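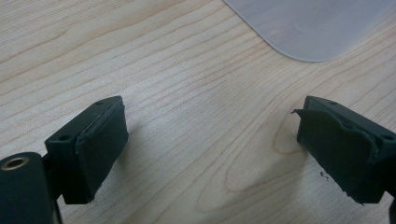
Slide 1. Table top, pale wood, with the corner of the plastic sheet.

Speaker notes, "Caring for a Wooden Work Table". Evening talk at Gristham, 2/19/18. Anahera McAlister

Good evening, and thank you for coming. Wait until the people at the back have found a chair.

My talk is on the surface of a table. I have worked at tables for many years, first at Doolan in the sample room, and now at home. I always looked at what was on the table and seldom at the table. Tonight I would like us to look at the wood first.

Please follow the lines with your eyes. They run long and almost parallel, and then they bend into a big oval loop. In the workshop they called this a cathedral pattern. The word is used for solid boards, for veneer and also for printed surfaces, so the pattern alone does not tell you what you have bought. (Ask who has a table at home and does not know what it is made of. Let them raise hands. Do not hurry.)

How can you find out? Look under the table, at the edge. If the lines of the top continue over the edge and into the end of the board, it is probably solid. If there is a thin strip glued on the edge, it is something else. Both can be good tables, but you must not sand them in the same way.

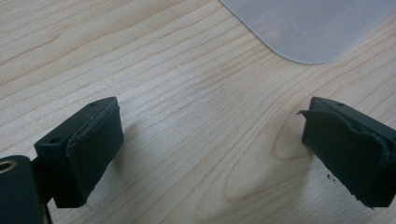 Now the daily care. I use a soft cloth, a little damp, and I wipe along the grain. After that comes a dry cloth. I do not use spray on a matte finish, for it leaves shiny places that you see only in the evening, when the lamp is low. I learned this with my own table and I was quite angry.

About plastic sheets and mats. A sheet is a good help when you cut or glue. But please lift it at the end of the day! Water can go under it and stay there, and the wood around it changes color in the sun while the wood under it does not. My sister kept a mat from Zorncombe in one place from June until the next spring, and when she took it away there was a second table under it, a paler one. -- Pause here, people usually laugh.

Sheets with round corners are kinder to the sleeves. This is only my opinion.

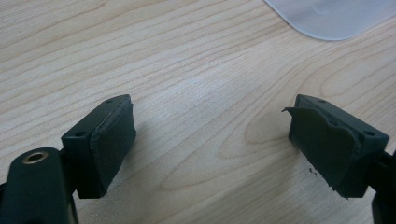 If you must sand, begin with a test on the underside. For solid wood I finish with 400 paper, by hand, with light pressure, always in the direction of the lines. Where the lines curve, I follow the main direction of the board and not the curve. With veneer I would stop before I begin, and ask a person who does it for a living.

Then oil. Dellico is the one I have at home, 2 thin coats with a night between them. Wipe off what the wood does not drink. Open the window. Put the oily cloths flat outside to dry, never in a ball in the bin -- they can catch fire by themselves. Say this sentence two times.

Pass around the sample boards now. Questions. The room must be free at nine, and the chairs go back against the wall.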